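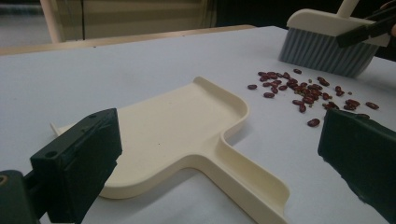
# Review: Trurnum hand-held gripper, two-unit set, after one budget cycle

We bought the Trurnum set in August to collect demonstrations of tabletop cleaning tasks, mainly sweeping dry goods into a dustpan. The order came to $4,000 for two hand-held grippers, two wrist cameras, a charging dock and a one-year license for the export software. This review is written for people who have to put a line for such equipment into a budget and defend it.

## What was compared

Three options were on the list: the Trurnum set, a single-unit kit from Iveck, and building our own from printed parts. The Iveck kit is cheaper per unit but is sold without a camera mount. The in-house build looked cheapest on paper until Anisa Sopacua costed the bench time, after which it came out slightly above the Iveck kit and would have arrived two months later.

Sweeping is a two-handed job. One tool handles the brush, the other handles the pan, and the recordings have to share a clock. Trurnum syncs two units out of the box. Iveck syncs them through a separate box that was not in stock when we ordered.

## Mechanical

The jaws open wide enough to go around a household dustpan handle with room to spare. Grip force is set by the trigger and is repeatable. Thin flat parts are harder. A dustpan lying on a table offers very little to hold, and the operator has to approach the handle low, with the jaws nearly touching the surface. Blocky fingers do not help with this. The optional tapered fingers do, and I would order them with the set.

Finger faces scuff. The wear is cosmetic so far, but the screws that hold the fingers to the bracket work loose and should be checked at the start of each session. Thread locker fixed it on one unit. On the other we left the screws as supplied for comparison, and they needed tightening 11 times over the review period.

## Recording

We logged 1,227 sweeping episodes with dried kidney beans on a white tabletop. Beans are a sensible first material: they roll a little, they contrast well with the table, and a bag costs next to nothing. Rice was tried and dropped, as the grains are too small for the wrist camera at working distance.

Exposure is the weak point of the camera. Over a white table it holds the work area well and lets the background go dark. For our purpose this does no harm. Anyone who needs the rest of the room should budget for a second light.

Battery life is nearly 15 percent below the data sheet figure when both cameras are streaming. Plan on swapping packs at midday.

## Costs that were not on the quote

- Tapered fingers, one pair per unit.
- License renewal. The first year is bundled, the second is not, and the reseller (Santoso) would only quote it on request.
- Storage. The export format is large and the compressed option drops the trigger signal.
- Props. Brushes and pans wear out or go missing; buy several of the same model so that episodes stay comparable.
- Shipping for repairs. One trigger was replaced under warranty, but we paid the outbound freight.

Nadhirah Nasution now keeps these as a separate consumables line, which made the second request easier to approve than the first.

## Fit with the arms

Data from the set was used to train a policy for a pair of Drilach arms. The finger geometry can be matched by bolting the Trurnum fingers to the Drilach flange with an adapter plate. The plate is a simple part, but its drawing is not in the manual and has to be requested. Ask for it before the arms are ordered, as the hole pattern differs between the two flange versions.

## Verdict

Recommended for two-handed tabletop work where setup time matters more than unit price. A group that needs one hand only should look at the Iveck kit first. For planning, add the tapered fingers and the second-year license to the initial request, and leave the dock out if you already own a charger that takes the same packs.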